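**Metemwood, Aug 31, 2025.** Travanine, the maker of soft play materials for homes, libraries and early learning rooms, today announced Zakau, a set of foam building cubes in solid colors. The set goes on sale this fall through the company's own shop and through independent toy stores.

Zakau cubes are sold in two set sizes and are meant for children and adults who build together at an ordinary table. Every cube in a set has the same dimensions, and the colors carry no numbers, letters or pictures. Families may use them for free building, for sorting by shade, or for simple copying games in which one person builds a shape and another repeats it.

"Parents and teachers asked us for a block that can fall over at seven in the morning without waking the house," said Pao-chu Wu, director of product at Travanine. "They also asked for colors that are close to one another, such as two greens, so that a child has to look twice. Both requests shaped the set we are releasing."

## Developed with local families

Work on Zakau began in February, when Travanine placed early versions of the cubes with families, libraries and preschool rooms in and near Metemwood. Up to 700 children handled the cubes during the trial period. Participating adults were asked to keep brief notes on how the cubes were used and stored, and which activities children chose to repeat.

The notes led to several changes. The foam was made slightly firmer so that a cube placed across the joint between two others would sit level. The darker blue in the first version was dropped in favor of a paler shade, which families found easier to tell from purple in evening light. The drawstring bag supplied with the early sets was replaced by a flat-bottomed box with a lid.

Travanine also revised the printed guide. The new edition has 4 starting activities, each of which fits on a single page and can be read aloud. The first is the stepped wall, in which three cubes form the base, two rest across the joints and one is placed on top. The remaining pages cover a bridge, a color path and a turn-taking game for two players.

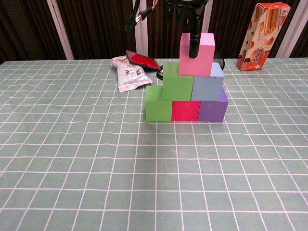

*Zakau foam cubes stacked in three rows on a tabletop, with a light pink cube at the top.*

"The stepped wall is the page that families return to most," Wu said. "A child learns quickly that the lower cubes need to sit close together, and that the last one should be set down gently. It is a small task, and it can be done again right away."

## Care and storage

The cubes may be wiped with a damp cloth and mild soap. They should be left to air dry on all sides before they are returned to the box, and should be kept away from heaters and direct sun. Travanine advises against machine washing. A cloth under the building area is recommended on polished tables, where foam can slide.

Replacement cubes will be offered singly in every color of the set. Customers who took part in the trial may exchange their early sets for the finished version by contacting the Travanine service desk.

## Availability

Zakau will be shown at the Travanine shop in Metemwood, where visitors may try both set sizes before ordering. Orders from schools and libraries will be handled by Arain, the company's distribution partner, which will also supply additional copies of the printed guide on request. Retail prices will be published when ordering opens.

## About Travanine

Travanine designs and sells soft play materials for young children. Its range includes floor mats, foam shapes and fabric storage. The company is based in Metemwood and works with families and educators in the area to test its products before release.

**Press contact:** Travanine Press Office, Metemwood. Requests for sample sets and interviews with Pao-chu Wu may be sent to the press office in writing.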